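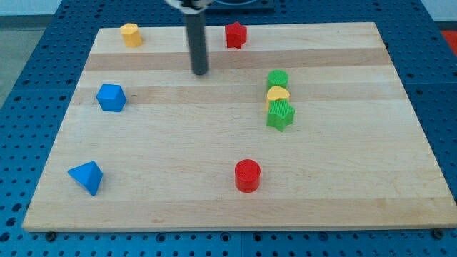 A day at the Utberg open house: how they write their robot rules

25/01/2025

I had been meaning to get over to the Flandia lab in Utberg for two winters running, and this time I finally put my name down before the list closed. The ticket said 117, and judging by the line for coffee I believe most of the others came too! It is a long drive, the last stretch is all hills, and the parking is behind the old dairy, so follow the paper signs and ignore your phone.

What I wanted to see was the rule book. Our own shop has two small arms and a safety sheet that was typed up years ago by somebody who has long since moved on, and I was hoping to steal a few good ideas (they were very nice about being stolen from).

The tabletop cell

We started at the tabletop cell, where an arm with a long dark gray rod works over a pale wooden board on a blue pegboard table. The blocks on the board are the sort of thing my grandchildren would run off with: stars, cylinders, a yellow heart, a blue pyramid. I liked it right away, maybe because it is on a scale you can take in while standing still, and you can follow a rule from the page to the table without squinting.

Their sheet for this cell is one side of paper. A few of the lines I copied down:

Nobody reaches over the board while the arm is enabled. To move a block by hand, press stop first, wait for the lamp, then reach.

The rod is treated as a moving part at all times, including when it is standing still above the board.

Top speed for the rod tip with a person in the room is 80 millimeters a second. The faster setting, 335, needs the room empty and the door shut.

Blocks are laid out fresh before each run and are allowed to touch one another. Do not tidy them into rows.

Check the board fasteners at the start of every shift and sign for it.

That fourth one led to a long and very enjoyable conversation. Somebody in our group asked whether a messy start was bad practice, and our guide said they used to have a neat layout drawn on a card, and people had started to trust the arm more than they should on the strength of it. The green star and the heart sitting up against each other, with a green cylinder just behind, is the kind of start they are happy to have. I would have lined them all up, I'm afraid.

The binder

Upstairs they keep the whole binder, which they call Ritchie. Every rule has the date it was last read aloud at a shift meeting, and anything not read in a year gets a yellow tab and has to be defended or dropped. I thought that was wonderful. They told us it had been close to bursting before they started, and that the partner site at Kostside has now asked for a copy.

I did quibble with one page. The near-miss form still asks for a supervisor's signature before it can be filed, and in my experience that is where forms go to sleep. The guide agreed with me, more or less, and said it was up for review in February.

If you go

Lunch was soup and rolls, very good, and the tour groups are kept small enough that you can hear. Wear flat shoes for the stairs. The printed rule pack costs 500 in the local money and the cash box doesn't take cards, so I came home with only my own notes, and I have asked them to mail me one.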